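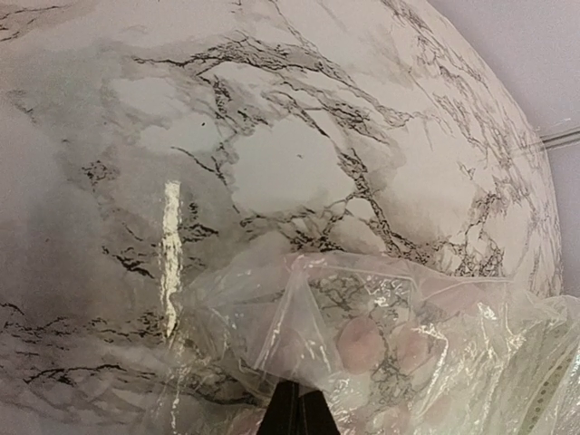 Fig. 3. Wrist camera view, fingertip at the clear plastic. Marble-pattern film behind it, two pale pink discs visible through the plastic.

Section 3. Before you order: planning and budget

Read this before you fill out the order form. Applies to the Dretilside bench arm with wrist camera and two-finger gripper. If you already own the arm and only want the camera, skip to 3.4.

Rev. November 6, 2018. Changes to the spares list and the lighting notes. Old price sheet is dead, throw it out.

3.1 Write down the task

1. List every item the gripper will touch. Every one. Include bags, wrap, labels, lids.
2. Mark each item: rigid, soft, or thin film. Thin film gets its own line even if it's only the packaging.
3. Mark each item again: matte, shiny, or clear. Clear and shiny can both apply.
4. Put down the largest and the heaviest. Usually two different items.
5. Decide what "done" means. Picked up? Moved? Opened? Put back? One sentence per item.
6. Send the list in with the order form. Orders without a list go to the bottom of the pile.

Note: Fig. 3 is the kind of job that changes a quote. Clear wrinkled plastic with glare on the folds, and a glossy patterned surface showing right through it. Mark that one "thin film, clear, shiny" and quote for the soft fingertips and the diffuse light. The pattern matters too. Dark veins on a pale ground give the camera a lot of edges that have nothing to do with the item.

CAUTION: Do not list "misc. packaging" as one line. Costs you a second quote and a second wait.

3.2 Measure the space

1. Measure the bench, width and depth. Then measure again with everything on it that normally lives on it.
2. Check reach. The arm has to get to the far side of the tallest thing on the bench, not just the front.
3. Leave 18 inches clear on the cable side. Cable side is the left when you stand at the controller.
4. Find the outlet. Write down which circuit it's on and what else is plugged into it.
5. Look up. Shelf, pipe, lamp on a hinge — all of these have been hit.
6. Sketch it. Pencil is fine. Put the measurements on the sketch and keep a copy.

Note: Round or bulging objects take up more room than their base. Sketch the widest part.

CAUTION: No folding tables. The arm will walk it.

3.3 Build the budget

Four lines minimum. Most first budgets have one line, the arm, and come back in June asking for the rest.

Line A. Arm and controller. Fixed price, see the quote. Does not include the mount.

Line B. Gripper, fingertips, camera. Fingertips are a consumable. Budget three sets for the first year if any of your items are thin film. One set otherwise.

Line C. Bench work. Mount plate, light, cable tray, an electrician if you need a new outlet. Get this priced localy. We don't do it.

Line D. Time. The line that gets left off. Somebody has to teach the arm, watch it, reset the bench between runs. Put hours in, then put a rate on the hours.

Steps:

1. Fill in A from the quote.
2. Fill in B from the quote plus the fingertip count above.
3. Call for a price on C. Get it in writing.
4. Estimate D from the worksheet, see 3.5.
5. Add the shipping. Crate is heavy. If you have no dock, ask for liftgate and expect $334 on top.
6. Hold $1,000 back for the first month. Extra clamps, a second light, a replacement for whatever got dropped.

Note: The $1,000 is not padding. Reinhold Lindemann put it in the standard worksheet after the Vindlow install and it stays in. If purchasing strikes it out, call us and we will send the backup.

3.4 Choosing the camera and light

Two camera mounts are sold.

Wrist mount. Camera rides with the gripper. Close view of the item and the fingertip. A big nearby object can fill the whole picture, so you lose sense of where you are on the bench. Good for contact work.

Post mount. Camera stands beside the bench. Sees the whole layout. Fingers block the item right when you want to see it.

1. Contact with film or cloth? Order the wrist mount.
2. Sorting or moving boxes? Post mount is enough.
3. Both kinds of work? Order both. Adding the second one later means redoing the calibration, so the labor gets paid twice.
4. Walk the bench at the hour you plan to run. Note windows and overhead tubes.
5. Any glossy surface in the work area, order the diffuse light (Kuhlmann panel, the wide one). Narrow spot lamps put a bright streak on curved glossy stuff and the camera reads it as an edge.
6. Clear plastic, same answer. Diffuse light. Then plan on a couple of hours moving it around.

Note: Dark fingertips are standard. Pale ones are no extra charge. Pick whichever contrasts with the items on your list from 3.1. Mixed list, get one set of each and count it as two sets on Line B.

Note: Background counts. A plain mat under the work costs almost nothing. But if the real job happens on patterned surfaces, keep the patterns in. Training on the plain mat and then running on a pattern is a common way to lose a week.

CAUTION: Don't order the zoom lens for the wrist mount. Won't clear the gripper body. It's still on the Hiteck accessory page and we get one back every month.

3.5 Estimating hours

Use the worksheet in the box of forms, or copy this out.

1. Take the item list. Rigid items: two hours each to set up.
2. Soft items: four hours each.
3. Thin film: one full day each. Yes, really. Film shifts when touched, and folds differently each time the bench is reset.
4. Items inside film (see Fig. 3 again) — count the film and the item seperately. Then decide whether the arm handles the package or gets inside it. Two different jobs, two different numbers.
5. Add a day for install and a day for calibration.
6. Add reset time. Whatever you think it is, time it once with a clock before writing it down.
7. Total goes on Line D.

Worked case from Sumaiya Sikder's bench plan: a short list, mostly rigid, with three film items and one soft. Total came to 31 hours of item set-up before install and calibration. The film was most of it. She moved two of the film items to a second phase and the first-phase budget passed without a meeting. Worth trying if your number comes out ugly.

CAUTION: Do not pull hours off the film lines to make the total fit. Drop an item instead.

3.6 Lead times and order of purchase

1. Order the arm first. Longest wait.
2. Order the mount plate the same day. The bolt pattern is on the back page of the quote.
3. Electrician next. Have the outlet live before the crate lands.
4. Light and camera can come later but not after the arm. Calibration needs all of it in place.
5. Fingertips ship from Dretilside stock. Reorder at one set left.
6. Don't open the crate alone. Two people, and check the tilt tag before signing for it.

Note: Quotes hold for the period printed on them. If yours has run out, ask for a re-issue. Don't send a PO against an old one, it will bounce.

3.7 Spares to put on the first order

Fingertip sets, per 3.3
Camera cable, one. It flexes with the wrist and it will go eventually
Gripper screws, one bag
Lens wipes, one box. No paper towels
E-stop button cap
Fuse pack

Skip: second controller, teach pendant cover, the foam case. Fine products, not needed the first year.

3.8 Check before you send

[ ] Item list attached, film on its own lines
[ ] Bench sketch attached, cable side marked
[ ] Lines A through D all filled in
[ ] Shipping added, dock or no dock stated
[ ] Holdback included
[ ] Camera mount picked
[ ] Light picked
[ ] Fingertip color picked
[ ] Name and phone number of the person who will be at the bench, in addition to the buyer

Fax or e-mail is fine. Keep the originals, the installer will ask for the sketch on arrival.

Go to Section 4, Unpacking and mounting.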